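# Cumbres, comunicados y otras formas de no decir nada

Llevo desde octubre leyendo comunicados conjuntos, un vicio más barato que el tabaco y casi igual de malo para el ánimo.
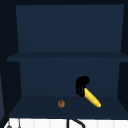
El último es el de Erton y Gerham, dos países vecinos que llevan media vida discutiendo por un río. Se reunieron en Nanberg, terreno neutral y con buenos hoteles, y tras 20 horas de conversaciones «francas» publicaron un texto de 400 palabras. En diplomático, «francas» quiere decir que alguien dio un portazo. «Constructivas», que volvió a por el abrigo.

Me lo leí 2 veces con un lápiz. El río sale una sola vez, en el penúltimo párrafo, y lo llaman «la cuestión hídrica pendiente», como quien habla de un cuñado. A cambio hay una frase larguísima sobre el espíritu de buena vecindad, y otra que agradece la hospitalidad de los anfitriones (más de 300 delegados, a pensión completa, algo tendrían que agradecer).

Quedan en verse otra vez en primavera. Tampoco han dicho dónde, que eso también hay que negociarlo. Yo ya le he sacado punta al lápiz.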